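Workik 利用者掲示板 ＞ 実習・作業室 ＞ 基板の取扱い
件名：制御基板の仮置きおよび受入確認に関する運用の見直しについて（意見募集）
表示順：投稿の古い順

投稿者：urquhart_kanri
投稿日：2018年10月18日

Urquhart棟の作業室をご利用の皆様へ

平素より作業室の適正な利用にご協力を賜り、厚く御礼申し上げます。

Zernia系制御基板の仮置き方法につきまして、現行の取扱要領では「基板は単体で帯電防止袋に収め、棚に保管する」とのみ定めており、作業台上に置く間の扱いについては規定がございません。今年度に入り、台上での取扱いについて複数の部署より照会をいただいておりますので、要領第2版の改訂に先立ち、本スレッドにて意見を募集いたします。

論点は次のとおりです。

・基板を金属板に取り付けたまま台上に置くことを認めるか
・受入確認の際の照合箇所をどこまでとするか
・作業台の天板に敷物を敷くことを必須とするか
・配線の扱いを本要領に含めるか、別紙とするか

ご意見の締切は11月末といたします。
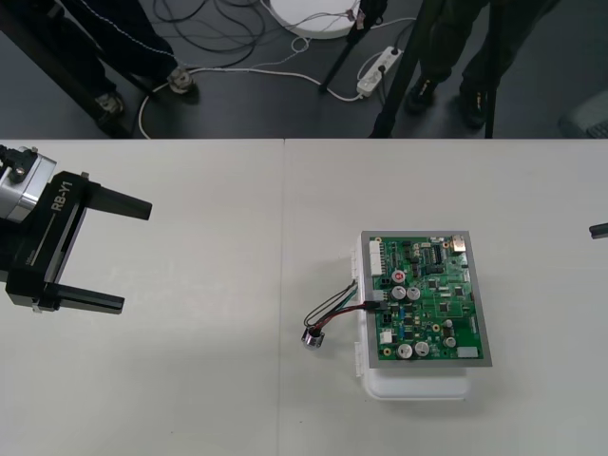
Greer MacBrayne
作業室運用係 基板受入担当

受入担当のMacBrayneです。現在、受入確認は白い天板の作業台2台を突き合わせて行っております。基板は灰色の金属板に載せた状態とし、その下に白い樹脂製の筐体を置いております。金属板は基板より一回り大きく、四辺に余白が残りますので、持ち上げる際は必ずこの余白に手を掛けていただくようお願いしております。

この置き方は要領に明記されたものではなく、前任者からの引継ぎに基づくものです。基板を袋から出して天板へ直に置く方法と比べ、部品面に手が触れる回数は減ったと考えております。ただし、筐体の側面には小さな白い爪がございますので、台上を滑らせて移動することはお控えください。移動の際は、金属板と筐体を分けて運んでいただく運用としております。

仮置きの上限時間は120分としております。こちらも慣行であり、根拠となる文書は確認できておりません。ご存じの方がいらっしゃいましたらご教示ください。

投稿者：nodier_hinshitsu

Nodier品質管理部門です。ご提示の件につき、当部門の見解を申し述べます。

金属板に取り付けたままの仮置きには、原則として賛成いたします。一方、筐体の上に重ねる点については賛成しかねます。重ねた状態では板の高さが増し、袖口や工具の柄が基板の端に掛かるおそれがあるためです。当部門では、平らな受け台に金属板のみを置くこととしております。

時間の上限につきましては、旧要領の附則に112分という記載がございました。端数の由来は不明ですが、附則は既に廃止されておりますので、現時点で120分とされていることに異議はございません。改訂版では数値を明記し、起点を「袋から取り出した時点」とするのが適当と存じます。

投稿者：hosen_28

保全課の者です。日常的に台を利用しております立場から発言いたします。

nodier_hinshitsu様のご懸念は理解いたしますが、筐体の上に置くことには実務上の利点がございます。コネクタの抜き差しの際、目線に近い高さにあるほうが端子の向きを確かめやすく、腰をかがめる必要も少なくなります。受け台の使用を一律に義務付けることは、当課としては受け入れがたいところです。

なお、附則の件は存じませんでした。保全課内に掲示している古い紙には「28番棚の基板は除く」と手書きの追記があり、どの版に対する追記かも分かっておりません。11月の棚卸しまでに撤去いたします。

投稿者：urquhart_kanri

ご意見をいただき、ありがとうございます。高さの件は両論を併記のうえ、改訂案に反映いたします。

続きまして、受入確認の照合箇所についてご意見を伺います。現行では「外観に異常のないこと」という一文のみであり、確認者によって見る箇所が異なるとの指摘を受けております。MacBrayne担当より補足をお願いいたします。

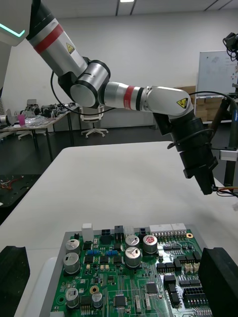 受入確認の照合は、部品の背が高いものから低いものへ、という順序を原則とすることを提案いたします。背の高い部品は運搬中に接触を受けやすく、傾きも目で判別しやすいためです。具体的には、まず銀色の円筒形コンデンサを見ます。当該基板では手前から奥にかけて7個が立っており、うち1個は頂部に赤い丸印がございますので、これを起点として順に追えば見落としを防ぐことができます。次に奥側の縁に並ぶコネクタへ移り、白い背の高いもの、黒いもの、半透明のものと、形状の違いを手掛かりに確認票と突き合わせてください。取付穴の縁は金色ですので、位置の基準として利用できます。手前寄りの黒い角形の集積回路については、側面の細い端子に指を触れないことを要領に加えたいと考えております。（MacBrayne）

投稿者：kensa_tantou_B

検査担当です。照合の順序について、別案を申し上げます。

背の高さではなく、基板の辺に沿って時計回りに確認するほうが、確認票の様式と一致いたします。高さの順に見る場合、視線が基板の左右を何度も往復することになり、初任者には難しいのではないでしょうか。赤い丸印を起点とする案についても、当該の印がすべての版の基板に付されているかどうかを確認したうえでご判断いただきたく存じます。印のない版があった場合、起点が定まらず、かえって混乱を招きます。

また、照明の反射が強い区画につきましては、一方向から見ただけで「異常なし」と記入されている例が散見されます。見る向きを変えて再度確認する旨を追記していただけますでしょうか。

投稿者：Greer MacBrayne

kensa_tantou_B様

ご指摘のとおりです。赤い丸印が全版に共通であるかどうかは、当方では未確認でした。改訂案では丸印を「起点の一例」とし、起点は確認票に印字する方式に改めます。

反射についても承知いたしました。先に掲載した基板でも右寄りの区画は光を強く返しておりますので、向きを変えての再確認は妥当と考えます。ただし、向きを変えるのは確認者の側とし、基板を傾けることは禁止としたく存じます。

時計回りの案に関しては、賛否を保留いたします。初任者向けには適していると思われますが、熟練者からは高さ順を残してほしいとの要望が出ております。

投稿者：hosen_28

高さ順を残していただきたいと申し上げたのは、当課の者です。確認票の様式のほうを改めることはできないのでしょうか。様式が先にあり、確認の方法がそれに従うというのは、順序が逆であると考えます。

投稿者：nodier_hinshitsu

様式の変更には監査部門の承認が必要となり、今回の改訂には間に合いません。次期改訂の検討事項とすることでご了承ください。

天板の敷物についても申し添えます。当部門は、帯電防止の敷物を必須とすることを希望いたします。白い天板では、小さな白い部品や樹脂片が落ちた場合に発見が遅れます。濃色の敷物であればこの点も改善されます。

投稿者：kensa_tantou_B

敷物の必須化には反対いたします。白い天板は汚れや金属粉が目に付きやすく、清掃の状況を判断しやすいという利点がございます。帯電対策としては、接地したリストストラップの着用を徹底することが先決です。敷物は端がめくれることもあり、台を突き合わせた継ぎ目の上では特に安定いたしません。

投稿者：urquhart_kanri

敷物につきましては、必須とはせず「推奨」とする案で調整いたします。継ぎ目をまたいで敷かないことは明記いたします。

最後の論点である配線の扱いについて、引き続きご意見をお寄せください。 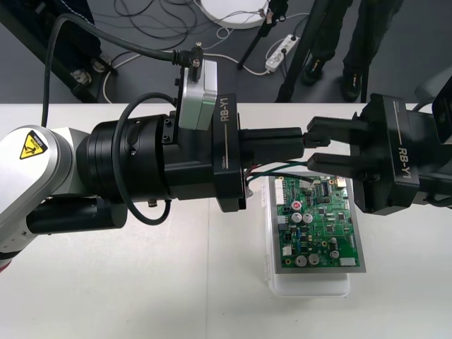
配線の扱いは、別紙とせず、本要領の本文に含めるべきであると考えます。別紙は台に備え付けられないことが多く、参照されないまま作業が進む例を過去に見ております。含めるべき事項の第一は、細い線を基板の上へ下ろす際の経路です。緑、赤および暗色の細い線が束になって基板の方へ下りている状態では、束の一本だけを引いて位置を直そうとすると、ほかの線にも力が及びます。位置を直す場合は束の全体を支え、コネクタに近い側から順に送ることを提案いたします。第二に、太さの異なるケーブルを同じ結束具でまとめないことを定めたいと存じます。黒いケーブルについては、弧を描く程度の余裕を残し、張った状態で台の縁に掛けないようお願いいたします。（MacBrayne）

投稿者：hosen_28

本文に含めることに賛成いたします。結束具についても異存ございません。

線の色の表記に関して一点ございます。要領には色名のみを記載するのではなく、線番を併記してください。課内の聞き取りでは、暗い色の線を「黒」と記入する者と「茶」と記入する者とに分かれました。色名だけでは照合の根拠として不十分です。

投稿者：nodier_hinshitsu

線番の併記に同意いたします。

ただし、配線の事項をすべて本文に収めると、要領の分量が大幅に増えます。台に掲示できる分量を超えた場合、本文であっても読まれないという点では別紙と変わりません。当部門としては、経路と結束の2項目のみを本文とし、線番表は別紙とする折衷案を提出いたします。

投稿者：kensa_tantou_B

折衷案に賛成いたします。線番表は版ごとに更新が生じますので、本文と切り離しておくほうが管理上も適切です。

なお、束を送る際に「コネクタに近い側から」とする点については、逆側からのほうが余裕を取りやすい場合もございます。当係で両方の手順を試し、結果を本スレッドに報告いたします。

投稿者：urquhart_kanri

現時点での整理を以下のとおりお知らせいたします。

金属板に取り付けたままの仮置き：認める方向。筐体の上に重ねるか受け台を用いるかは未決。
仮置きの上限時間：120分とし、起点は袋から取り出した時点とする。
照合の順序：未決。起点は確認票に印字する。様式の変更は次期改訂にて検討する。
敷物：推奨とする。継ぎ目をまたぐ敷設は不可とする。
配線：経路と結束は本文、線番表は別紙とする。束を送る向きは検査担当の報告を待って定める。

受け台の件につきましては、保全課および品質管理部門の双方より、使用中の台の寸法を管理係までご提出ください。提出の様式は問いません。

投稿者：hosen_28

承知いたしました。当課で使用しているのは筐体のみで、受け台の保有はございませんが、筐体の高さを測ったうえで提出いたします。

投稿者：nodier_hinshitsu

受け台の図面を管理係宛てに送付いたしました。図面の右下に旧部署名が残っておりますが、寸法は現行のものです。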